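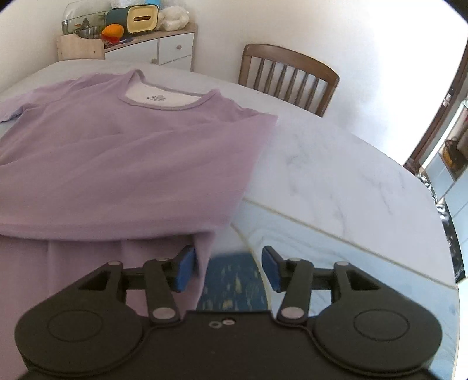

Comparing finger pads on a hand-held gripper takes an afternoon if you keep everything else the same. Use one garment, one table and one person for the whole test. A T-shirt is a good choice, as the hem is thin and lies close to the surface. Lay it with the back facing up and the neckline away from you, then go for the lower hem with the blue pads. Marble can throw a strong bright patch into the camera view, so check your exposure before the first run.

Setting up
Fit the Kisside pads first and the harder Dizon pads second. Open and close the fingers a few times by hand. If they catch on the rail, loosen the mounting screws by a quarter turn and try again.

Running the test
1. Start the recording on the Zudgate controller.
2. Pinch the hem, lift it and fold it towards the neckline.
3. Let go, flatten the shirt and repeat until you have 21 folds.
4. Change the pads and do another 21.

Log a slip whenever the cloth leaves the pads before you open them. In our January test the softer pads slipped 4 times and the harder ones 9. Rhea Buenaventura repeated it with a cotton tea towel and got much the same gap.

Save both logs in one Illis folder, with the pad name in each file name.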